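Feb 2, 2021
Workshop notebook, bin bench. Written by Boonsong Wiriya

This site uses cookies to remember your settings and to count visits. By continuing you accept this. Accept | Read more

Continued from the last entry, where I stopped in the middle of the bin cleaning.

I finished washing the second bin before lunch. I used warm water and the mild soap from the sink cupboard, then a soft cloth, then dry paper. The first bin I had cleaned with the green pad in November and I regret it. The pad takes away the marks but it leaves the surface dull, and after that the dust stays on it more than before. Rasha told me this at the time and I did not listen enough. So please use only the cloth from now on, also for the corners.

For the corners I wrapped the cloth on a wooden stick. It is slow but it works. One bin took me 27 minutes with drying. If two people do it, one can wash and the other can dry, and I think it will be much faster, but we did not try.

The scratches do not go away. I tried the polish that Ekkachai Rattanakul brought from Purkovmont, on a small place near a corner of the spare bin. After 18 minutes of rubbing I could see almost no change, only the smell was strong. I closed the bottle and put it back on the upper shelf. My opinion is that we should accept the scratches. They are not deep. I passed my fingernail over the worst ones and it caught only in one place.

Question from Rohani: does a scratched floor change how the small parts slide? I made a quick test with the spare bin only. I put one end on a block and raised it until the parts began to move. With the Clistov washers I could not find a difference between the scratched side and the clean side. With the rubber caps there is maybe a small difference, but my hand was not steady and I would not trust this result. It should be done again with a proper wedge. Dorothy Mapplebeck has one in her drawer and she said we can borrow it.

Cardboard. I cut new pieces from the Wurkilik delivery boxes, the double wall ones. The old cardboard was soft at the edges and had oil on it. I cut with the long knife and the steel ruler, 62 cm on the long side. The first piece I cut too short, my mistake, I measured from the wrong end of the ruler. It is now under the glue pots, so it is not wasted. Please do not write on the new pieces with marker. Pencil is fine.

Tape. We have very little white tape. There is one full roll and one that is nearly finished. I put it on the order list together with cable ties (the small white ones and the black ones), and cloths. The total of the order is 578 before the delivery cost. Rasha must sign it. I ask everybody who cuts a cable tie to cut it close, the short ends are sharp and I have a scratch on my wrist from one of them - not serious, but it was annoying all the afternoon.

Small thing about the light. When the ceiling lamp over the bench is on together with the side lamp, the shiny surfaces become too bright and it is hard to judge if a mark is dirt or only reflection. I turned off the side lamp for the inspection and it was better. Then I used the hand torch held very low, almost flat to the floor of the bin, and in this way every scratch is visible. I recommend this method, it costs nothing.

Parts sorting. The mixed box from Chaiyaporn is still not sorted. I did the washers and half of the screws. The screws which have a damaged head I put in the glass jar with the red lid, do not use them. The rest is in the tray under the bench with a paper on top.

To do next:
- repeat the slope test with the wedge from Dorothy
- ask Ekkachai if he wants the polish back
- wash the cloths, hang them and do not leave them in the sink
- finish the screws
- look for a lid for the spare bin, or make one from cardboard

Added later: Rohani read this page and says that for the rubber caps we should also write down the temperature of the room, they become harder when it is cold. I agree. The thermometer is on the wall by the door - I will put a column for it in the test sheet.

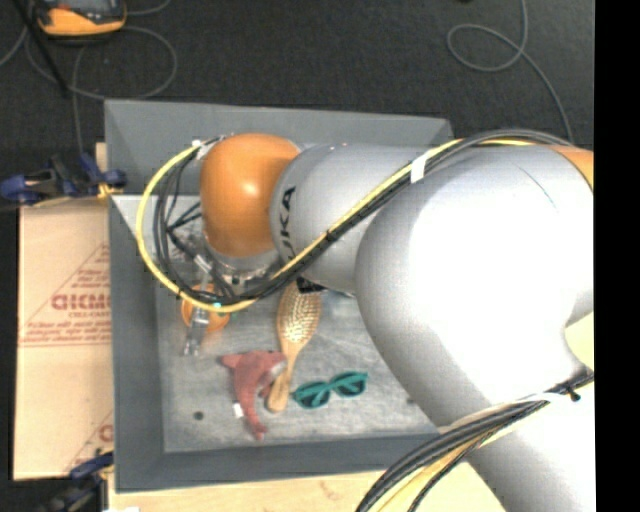 Notebook vol. 3, p. 41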